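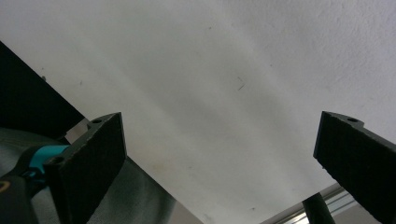

Chores trial, walk-round of the hand gripper and the bench, 4/9/26. Done by me (Veronika Sipos), Rasmus Mets on the second pair of eyes for the moving bits. Question from upstairs is still "can we let it do the wiping and folding without someone stood there", so the list is written round that. Fingers looked at wide open first, nothing between them, and the top edge of the left one is a bit rough. Matte faces on both. Not failing it for that but want it looked at again before the Lanent people come.

Key: OK / WATCH / FAIL / n/a

## A. Gripper, by hand

- [x] Fingers open fully, no catch – **OK**
- [x] Fingers close square – **OK** on the third go, WATCH. First two went slightly crooked, Rasmus had not pushed the left one home
- [x] Pads stuck down at corners – **OK**
- [ ] Pads clean – **WATCH**. Lint in the grain after the towels. Brush, not solvent. Someone used solvent in January and we lost a set
- [x] Screws marked with paint pen – **OK**
- [x] Handle not cracked – **OK**
- [ ] Spare pads in drawer – **FAIL**. One left, no pair. Andor to order

Comment (Andor Balogh): ordered. Vörös say they have them on the shelf, will belive it when I see it.

## B. Area

- [x] Walkway clear
- [x] Cables taped, no loops
- [x] Stop button in reach of whoever is standing nearest, tested twice
- [ ] Floor dry – **FAIL** at first check, mopped, **OK** at second. Water came from the sink job. See D
- [x] Nobody wearing lanyards. Tirta Pasaribu was. Off now
- [ ] Sign on door – **WATCH**, old one, still says Irnevora test week. Change it

## C. Wiping and dusting

Wiping is the one I'd sign off soonest, flat things anyway. Tables fine, worktop fine, shelf fronts mostly. Corners no. It goes over the same clean patch and leaves the crumb next to it, every time, same as my son.

- [x] Cloth held without slipping, dry
- [ ] Cloth held without slipping, wet – **FAIL**, drops it when it's heavy
- [x] Stops when a hand goes in front
- [ ] Knows when it's finished – **FAIL**. Does not. Runs out its time and stops
- [x] No marks left on worktop
- [ ] Reaches behind taps – n/a, not tried, I'm not having it near the taps again

Comment (Hajnalka Bakos): the shop floor version of this is swarf off a bench and for that I'd want a guard and gloves on the people, never mind the machine. Don't carry C over to the shop as it stands. Seperate list please.

Comment (me): agreed. Separate list. Yours to write!

## D. Sink, cups, bottles

- [x] Plastic cup, pick up and put down – **OK**
- [ ] Glass – **not allowed**, stays not allowed
- [ ] Washing up bottle, squeeze – **FAIL**. Squeezed all of it. Hence the floor
- [x] Empty 500 ml bottle into bin – **OK**
- [ ] Same bottle, full – **WATCH**, lid must be on tight, check by hand before each run
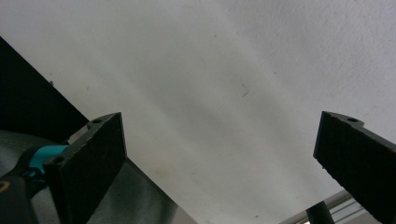 Folding is where the time goes. Tea towels, yes, if laid out flat for it first, which is half the job done by a person. Shirts, no. Started at 4 items per run and left it there. Before each run I want the mounts looked at as well as the pads: small round hole up by the tip, second one lower down on the left finger, and the blue-green plastic part wrapped round its mount. Push on it with a thumb. If it shifts, stop.

- [x] Mount holes clear, nothing jammed in – **OK**
- [x] Blue-green part firm – **OK**
- [x] Tea towel, flat start – **OK**
- [ ] Tea towel, heap start – **FAIL**, picks up two
- [ ] Shirt – **FAIL**, gave up, so did we
- [x] Lets go when told – **OK**
- [ ] Lets go when power drops – **WATCH**. Did it today but slow. Retest with Rasmus

Comment (Tirta Pasaribu): two at once is the cloth as much as the machine, the new towels cling. Try the old ones before marking it down.

Comment (me): people fold the new ones. Stays FAIL.

## E. Paperwork

- [x] Run log up to date, 1,419 entries, last one signed
- [ ] Near misses written up – **WATCH**, 17 on the sheet, two with no name against them. Whoever it was, come and see me
- [x] Netent service sheet in folder
- [ ] Risk sheet re-read by everyone on the rota – Rasmus and Tirta done, Andor not

## Result

Wiping flat surfaces, dry cloth: may run with one person in the room, not necessarily at the bench.
Cups and empty bottles: one person at the bench.
Folding: two people, one on the stop.
Anything wet, glass, shirts, shop floor: no.

So no, not on its own yet, for any of it. Andor wants the wiping reviewed after the new pads are on. Fine, but section A gets done again from the top first, and I'm not doing it in my lunch.

Signed V. Sipos
Second check R. Mets (A and folding only)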